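Stories > Fit-outs > Rarnbridge

Feb 25, 2020 | By Muthu Chowdary
3 min read

Plain white, done properly

Reddy has been putting up white panelling for most of a working life, and still gets excited about it. "People walk in and say, oh, it's just white," Reddy tells me over tea at the Rarnbridge workshop. "Beauty! That means the joints are good."

The joints are what we end up talking about for most of the morning. Reddy likes a dark, narrow line between one panel and the next, and won't hear of filling it. "Let the gap be a gap. If you fill it, you'll be looking at the filler by September."

Colour is the other obsession (and I confess I'd never given it a thought). Two panels in the same white can look like different paints once they're up and the light catches them from different sides. "One goes a bit grey on you, the other glows. I love that! I've had clients ring me up sure I'd ordered the wrong tin."

The Rarnbridge job used 192 panels, all matte. Gloss was ruled out early after Reddy took 4 samples home and leaned them in the hallway to see how they behaved at different hours. The glossy ones threw every lamp straight back. The matte ones softened it, and the family stopped noticing them by the second night, to Reddy's delight.

I ask what a beginner should practise. "Long edges. Get someone to hold the other end, take your time, and run your hand down it with your eyes shut. Your fingers are fussier than you are."

Then the kettle's on again, and we're back to talking about whites. 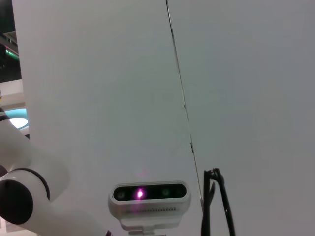
Page last changed: two weeks after publication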